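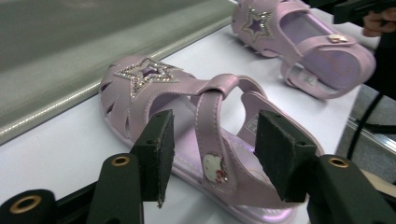 Ticket 800 – Pince manuelle n° 2 : la mousse du doigt gauche se décolle, objets lâchés
Projet : Plomside
Poste : table de tri chaussures
Ouvert par : Charito Fajardo
Assigné à : Lefteris Giannakopoulos
Priorité : moyenne, passée à haute
État : résolu, surveillance en cours

Description initiale (Charito Fajardo)

Depuis ce matin, la pince lâche les chaussures d'enfant pendant le déplacement vers le bac. La prise se fait normalement, la chaussure se soulève, puis elle pivote par le talon et tombe. Je n'ai pas le problème avec les chaussures adultes ni avec les boîtes. Sur les sandales à bride, c'est presque systématique quand je les prends en travers.

Le bord inférieur du patin gauche est effiloché. En tirant doucement dessus avec l'ongle, on sent qu'il bouge sur le doigt. Le patin droit tient bien.

Ce que j'ai déjà fait : redémarrage du logiciel d'enregistrement, nouvelle mise à zéro de l'ouverture, nettoyage des patins au chiffon sec. Pas de changement.

Commentaire – Lefteris Giannakopoulos

Merci. Peux-tu me donner les numéros des essais ratés, et me dire si la valeur d'ouverture affichée à l'écran continue de baisser une fois l'objet serré ? Si elle baisse, c'est la mousse qui s'écrase ou qui glisse. Si elle ne bouge pas, je regarderai plutôt la gâchette.

En attendant, ne forcez pas sur la gâchette pour compenser. On a fendu un doigt comme ça en octobre sur le projet Floltik.

Commentaire – Charito Fajardo

Essais 14, 17, 18, 22 et 23. La valeur baisse encore après le serrage, lentement, puis d'un coup au moment où la chaussure part. J'ai mis les cinq essais dans le dossier « à revoir » et je ne les ai pas validés.

Commentaire – Amnuay Nilsuwan

J'ai eu la même chose hier en fin de journée sur la même pince, mais une seule fois, et j'ai cru que j'avais mal serré. Je n'ai rien noté, désolé. L'essai a été validé, il faudrait le retirer : c'est le dernier de ma série.

Commentaire – Lefteris Giannakopoulos

Essai d'Amnuay retiré.

J'ai comparé les courbes avec celles de la pince n° 1 sur les mêmes sandales. Sur la n° 1, l'ouverture se stabilise dès la prise. Sur la n° 2, elle dérive. La gâchette répond correctement à vide sur toute la course, donc je l'écarte. Reste le collage du patin.

Passage en priorité haute. La pince n° 2 est retirée du poste jusqu'à réparation – merci de mettre le ruban rouge sur la poignée.

Intervention (Lefteris Giannakopoulos, 20 juillet 2024)

Démontage du doigt gauche. L'adhésif double face ne tenait plus que sur la moitié haute du patin. Sur la moitié basse, il était couvert de fibres et de poussière, et la mousse se repliait sous l'effort au lieu de pousser à plat. Avec un objet large, la partie haute suffit. Avec une petite chaussure prise bas, tout l'effort passe par la partie décollée.

Opérations :
– patin gauche retiré, restes d'adhésif grattés à la spatule plastique ;
– doigt dégraissé à l'alcool isopropylique, séchage 5 minutes ;
– adhésif neuf sur toute la surface, patin neuf du lot Manurung ;
– patin droit remplacé aussi, pour garder la même épaisseur des deux côtés ;
– maintien sous serre-joint pendant 60 minutes ;
– nouvelle mise à zéro de l'ouverture, pince fermée.

Remarque : le premier patin neuf que j'ai posé était un peu trop long et dépassait en bas du doigt. Je l'ai recoupé. Il faudra vérifier le reste du lot avant de s'en servir.

Tests après réparation

Sandale enfant prise en travers, au talon, puis par la bride, avec transport jusqu'au bac : aucune chute. L'ouverture se stabilise à la prise comme sur la n° 1. Une sandale a légèrement tourné quand je l'ai prise par la bride, sans tomber. Même comportement avec l'autre pince, donc je ne le compte pas comme un défaut.

Commentaire – Chutima Suwannarat

Est-ce qu'on garde les essais ratés ? L'équipe Plalia demande parfois des échecs de prise pour ses propres tests.

Commentaire – Lefteris Giannakopoulos

Oui, mais à part, avec l'étiquette « défaut matériel ». Ils ne doivent pas être mélangés avec les échecs dus à une mauvaise prise.

Suites à donner

– Ajouter le contrôle des patins à la fiche de début de poste : appuyer sur le bord bas de chaque mousse, vérifier qu'il ne bouge pas. (Chutima)
– Contrôler la longueur des patins restants du lot Manurung. (Lefteris)
– Revoir les essais de la pince n° 2 sur les deux derniers jours et signaler toute dérive d'ouverture. (Amnuay)

Commentaire – Charito Fajardo

Pince reprise après la pause, série de sandales terminée sans chute. Ruban rouge enlevé. Le ticket peut passer en surveillance.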